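Patch Panel Unplugging, Two-Arm Simulation Set
Data card and README

Maintained by Danica Doležal, Novov
Last content change: August

Summary

This set holds teleoperated episodes recorded in simulation. Two arms work at a table with a network panel and a small box. In each episode the operator removes one named cable from the panel and puts it in the box. The set was made for training policies that take camera images, joint readings and a short text instruction and produce joint targets for both arms.

There are 700 episodes in the release. 30 of them are held out for evaluation and should stay out of training. The list of held-out episodes is in splits/heldout.txt, and the loader skips them unless you pass the flag include_heldout.

The set grew out of work on Bakudent, our older collection of small insertion tasks. The folder layout is the same as Bakudent's, so code that reads one will mostly read the other. The exceptions are listed under Known problems.

What the task is

An episode starts with the panel standing on the table and its cables in place. The instruction names a cable by color, for example "take out the yellow cable and put it in the box." The operator may use either arm or both. We did not tell operators which arm should pull and which should steady the panel, and they settled on different habits. If your method assumes a fixed role for each arm, filter on the field lead_arm, which was filled in by hand after recording.

An episode counts as a success when all of these are true at the last step:

The named cable is out of its socket.
The named cable is inside the box, or at least its plug is.
Every other cable that started in a socket is still in it.
The panel is upright.

The check is done from simulator state, so it does not depend on any camera. Episodes that failed the check were kept and are marked success = 0. We would ask you not to throw them away without looking at them. Many fail only on the last condition, with the panel tipped as the arm backed off, and the pull itself is fine.

How the episodes were recorded

Operators sat at the leader arms in the Tretdale office and watched the simulated views on a monitor. The simulator ran in real time. Control and images were both stored at 30 steps per second. An operator pressed a pedal to start, pressed it again to stop, and then had the choice to keep or discard. Discards were meant for cases where something went wrong outside the task -- a leader arm slipping off its stand, the monitor freezing -- and operators were told to keep their honest failures.

Before each episode the scene was reset with new random values for the panel's position and turn, the box position, the starting pose of both arms, the light direction, and the floor and table materials. Which colors went into which sockets was drawn separately. Some combinations come up more than others, because a draw that left a cable jammed under the panel at step zero was thrown out and drawn again.

Each operator did a practice block first. Practice episodes are not in the release.

Cameras

Every episode has several color streams. Fixed cameras look at the table from outside. Wrist cameras are mounted behind each gripper and see the fingers at the bottom of the image. The fixed views use a wide lens and we did not undistort them, so long straight rails look bent. The lens parameters are in cameras.json.

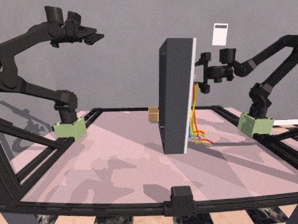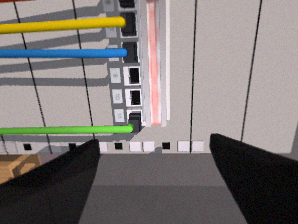
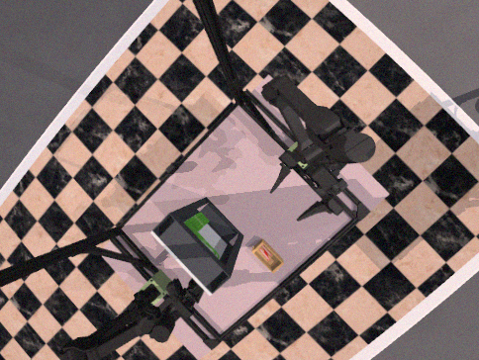
Can I train on the wrist views alone and leave out the fixed cameras?

You can, but expect trouble at the start of an episode and again when going to the box. The wrist views are good close to the sockets and poor for finding things. In our own runs, policies with only wrist input often pulled the right cable and then wandered. Adding one fixed view cured most of that.

Folder layout

episodes/ has one folder per episode, named by a running number. Inside each:

state.npz -- joint positions, joint velocities, gripper opening, commanded targets
objects.npz -- pose of the panel, the box and each cable plug at every step
video/ -- one file per camera
meta.json -- instruction, operator code, success, lead_arm, random seed, scene settings

splits/ has the train and held-out lists.
tools/ has the loader, a viewer, and the script that recomputes success.

Joint order is left arm then right arm, base to wrist, with the gripper last. Angles are in radians. Gripper opening runs from 0 for closed to 1 for fully open. Timestamps are simulator time. Wall clock time was not stored.

Object poses are given for analysis and for checking success. If you use them as policy input, please say so when you report numbers, as it makes the task a good deal easier.

Instructions and wording

Every episode has one instruction as shown to the operator. The first batch used a single fixed sentence with the color swapped in. Later we had 12 sentence patterns and picked one at random. The field pattern_id tells you which, with 0 meaning the fixed sentence. All instructions are in English. None of them mention a socket by number.

Operators

Six people recorded episodes. They appear only as codes A to F. Operator C had used leader arms for a long time before this and is much faster than the rest. Operator F recorded only on Friday afternoons and has the smallest share. If you split by operator, do not hold out F alone, the sample is too thin to tell you anything.

Operators agreed to the release of their motion data. There is no audio and no video of any person in the set.

Quality checks

Every episode was replayed from its stored commands and compared with its stored states. Where the two drifted apart beyond a small limit, the episode was pulled and recorded again. Danica Doležal then watched the videos of every held-out episode and a random sample of the others, and filled in lead_arm for the full set from the joint data plus video where it was unclear.

Known problems

Cables are modeled as chains of short rigid links. They bend in a believable way but do not hold a kink, and a cable pulled very hard will stretch before it comes free. Forces at the plug should not be taken as real.

The plug latch is not modeled. Real network plugs need the tab pressed down. In this set a steady straight pull is enough, so a policy trained here will not have learned to press anything.

The light changes between episodes but never during one. Shadows from the arms can be heavy on the table, and in some draws they fall right across the box.

In the early episodes the gripper opening was stored one step late. The loader corrects this when meta.json has the field late_grip set to true. If you read state.npz directly you have to shift it yourself.

Bakudent stores right arm first. This set stores left arm first. Mixing the two without swapping will train without any error message and give you a policy that does nothing useful.

Intended use

The set is meant for imitation learning and for pretraining before a small amount of real data. It is also fine for testing video models or success detectors, where the failed episodes should be helpful.

It is not meant as proof that a policy is ready for work in a live server room. Colors are clean, the sockets are easy to see, and nothing is ever crowded the way a real rack is.

A real-arm companion set is being recorded with Kopecký on their bench panel. It will use the same field names and the same joint order. There is no release date yet.

Reporting problems

Send the episode number, the loader version and a short note on what looks wrong to the maintainer. For video that does not decode, include the camera name too. Fixes to labels are collected and go out with the next minor version. Episode numbers are never reused, so a pulled episode leaves a gap in the numbering.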